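Leaving at four: a short-hours trial in Bremen

In Germany the end of the working day has its own word, Feierabend, and people tend to guard it. So it is a little surprising how much argument there has been over a plan to move it forward by two hours.

Skilov, a parts firm with a plant on the edge of Bremen, has been letting its day staff go home at four since June. Pay has stayed the same. The old finish was six, with a long lunch that most people said they didn't want. Lunch is now shorter and the morning meeting is gone.

The trial covers 508 employees. Another 400 work nights or weekends and are not included, and that has been the sore point from the start.
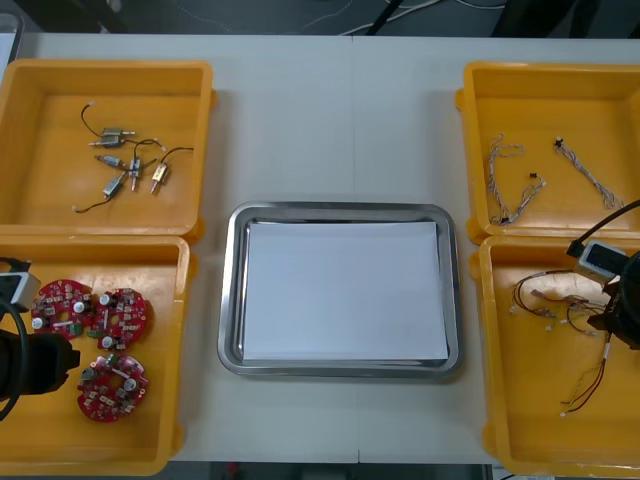
Do people who finish at four get more rest?
Some do, but many fill the hours with errands, child care or a second job, and those people report being as tired as before.

Zaid Hijazi, who runs the staff survey at the plant, has read all of the comments from the first round. He says the word that comes up most is "quiet." Parents wrote about being home before dinner. Several older workers wrote that they didn't know what to do with themselves for the first few weeks and ended up walking around town. One man took up the accordion again after a long break, and his neighbor wrote to the company about it.

There were complaints too. A group in the shipping office said their work had simply been squeezed into fewer hours, and that they now eat at their desks. Two team leaders asked to go back to the old schedule. Hijazi put their comments in the report in full. 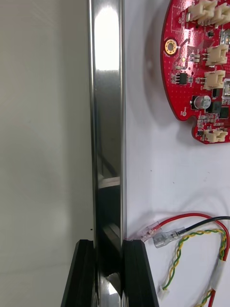

He also asked about money, and the answers were less cheerful. Free time costs something. A family that is home at four may want to go swimming or out for coffee, and for those on the lower pay grades that adds up – one woman worked out that she had spent 600 euros more over the trial than she had planned. She still voted to keep the new hours.

The Türkmen bakery near the plant gate has changed its hours to match. It used to get a rush at six and now gets one just after four, mostly people buying bread and standing outside to talk. The Undside choir, which rehearses two streets away, has moved its practice up to five and has picked up new singers from the day staff, mainly basses.

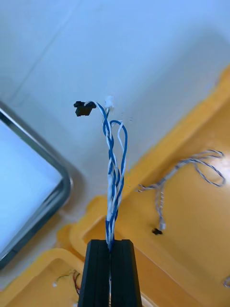
Cable work, seen up close.

The night crew has asked for extra days off in place of shorter shifts. Management has agreed to discuss it and has not yet made an offer. The second survey goes out next month, this time with a page for partners and family members to fill in if they want to. Results will be in a later issue.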